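# Night breakdown service comes to the Virkby road

Drivers who use the mountain road between Virkby and the coast can now call for a tow truck at any hour. The recovery firm Fidano started its night service in May, after two years of discussion with the district council. Until then, a driver whose car stopped after 8 in the evening had to wait for the morning, or pay for a truck from the other side of the pass.

The service covers 83 kilometres of road, including the long section above the reservoir where there is no lighting. Two trucks are kept ready. One stands at the Fidano yard in Virkby and the other at the Akari filling station, near the top of the pass. The firm expects to reach most callers within one hour, but in winter it can take longer.

"The people who telephone us at night are often cold and a little afraid," said Padmavathi Kurup, who manages the service. "We ask them first if everybody is well and if the car is standing in a safe place. The questions about the engine can come later."

A simple tow to the nearest garage costs 89 euros for residents of the district, and the price is the same by day and by night. Visitors pay according to the distance. If a car has left the road and must be lifted with the winch, the driver is told the price before the work begins. Payment can be made by card in the truck.

The council pays a part of the cost in the first year. It took this decision after a study of the road, which found that roughly 3200 vehicles use the pass on a normal summer day. Many of them belong to visitors who do not know the bends, and deer cross the road in several places after dark.

Babar Baloch, owner of the Palaniappan garage, welcomes the change, but he would like also to see more lay-bys. On the upper section there are long parts where a car cannot leave the lane. "The truck can come quickly, and still you have stood half an hour behind a bend," he said. The council has answered that it will look at two possible places for new lay-bys before the autumn.

The telephone number of the night service is printed on the new yellow signs at both ends of the pass. Mobile reception is weak near the reservoir, and drivers there should use the emergency telephone beside the dam.

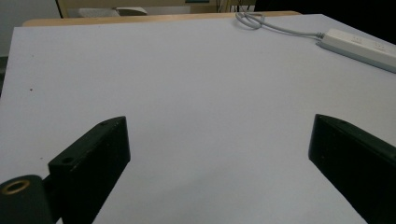 ## Also on the roads

The lower bridge in Virkby will have one lane closed during the mornings while the joints are repaired. Buses keep their usual times.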